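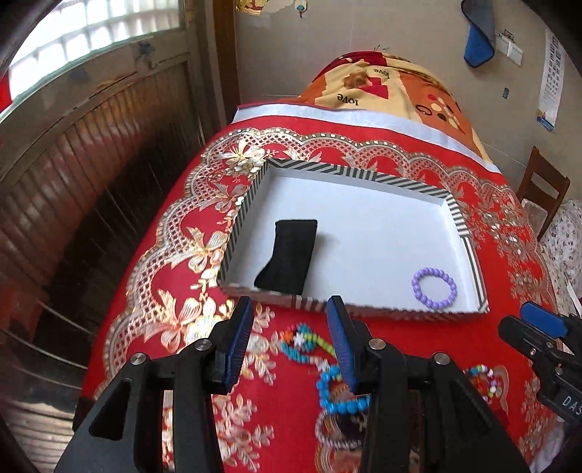
The blue pads are the first thing to wear out. Every hand-held gripper that comes back to the workshop of Sokden, a small firm which prepares gripping tools for household tasks, goes first under a lamp, and the technician looks at the ribs on the two facing pads before she looks at anything else. If the ribs have become round at the top, small objects begin to slide.

Beads are a hard test for this. A beaded bracelet has no stiff shape, and it changes its form each time it is touched. When the fingers close too far above the cloth, they take only one or two beads and the rest swings. When they close too low, they pinch the quilt together with the bracelet. People in the workshop say that a bracelet on a bed is more difficult than a full cup on a table, and after one afternoon with the tool in my hand I believe them.

The care of a pair of grippers follows a card, written by hand and corrected many times. The pads are changed after 1,000 closings, or sooner if the task includes metal edges. The old pad is pulled off, the finger is cleaned with alcohol, and the new pad is pressed on and left alone for one hour. Then comes the part which takes patience. The fingers must meet evenly along the whole length of the pads, and for this the technician closes them on a strip of thin paper and pulls. If the paper comes out easily on one side, she loosens the bolts on that arm, moves the finger by a very small amount, and tightens again. She told me that it needs four or five attempts on a good day.

The bolts have their own story. Last April a set went out to Grusska, where the rooms are cold in the morning and warm after lunch, and the bolts became loose every few days. The firm tried a stronger glue for the threads, but then the arms could not be adjusted any more — two of them had to be replaced completely. Now a weaker glue is used, and the tension is checked after each 200 closings. It is slow work, but no arm has been lost this way again.

Dust and thread are a smaller problem, though a more frequent one. Quilts, towels and pillow covers leave fibers between the ribs, and with time they make the pad smooth. A dry toothbrush is enough to clean it. The workshop buys them in boxes of 100, the cheapest kind, and sends two with every tool.

Before a gripper is packed, it is used by hand on a tray of small things for ten minutes. The technician listens for a click at the end of the closing. If she hears it, the tool goes back on the bench.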